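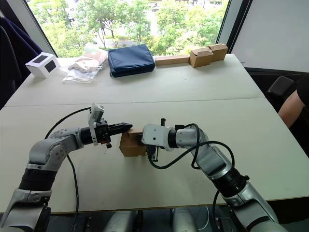
Jocelyn Macaraeg wrote in to ask whether a small carton like the Dotilo needs tape at all, as hers go only from one shelf to another. For shelf use, no. For mailing, tape the top.

Dotilo small carton, corrugated, sold flat by Plalari

The Dotilo is a plain brown mailer for parts, samples and other small goods. I bought a bundle in June and have used 3 sizes. The notes below cover the smallest. I compared it with the MacLeod carton I normally stock.

Board and finish

Single-wall board, kraft on both sides. The outer face is unprinted and takes a marker without bleeding. Labels hold well but pull fibers when removed, so place them once. 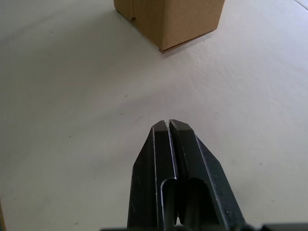 Small brown carton, corner view. No printing on these faces.

Corners fold close to square if the scores are worked by hand first. Skip that and the panels bow. The MacLeod has deeper scores and needs no preparation, but the board is thinner and dents sooner under a stack.

Surface wear is average for uncoated kraft. Rubbing lightens it, and cut edges get fuzzy with handling. Neither affects strength. 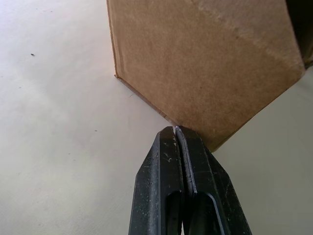

Kraft face and cut edge, close up.

Opening and reuse

The flaps open without tearing provided the tape is slit first. I reused one carton 2 times before the main crease softened. After that the top would not stay down unaided. Birgit Sauerland at the Pundville stockroom retires hers at the same point.

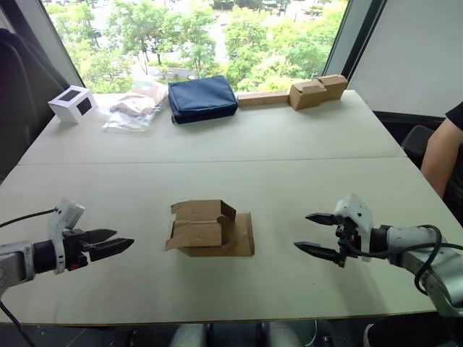

Verdict

Good board, shallow scores. Suitable for light goods and short-term storage. For heavy hardware, buy a double-wall carton. I will reorder the smallest size and keep the MacLeod for rush packing.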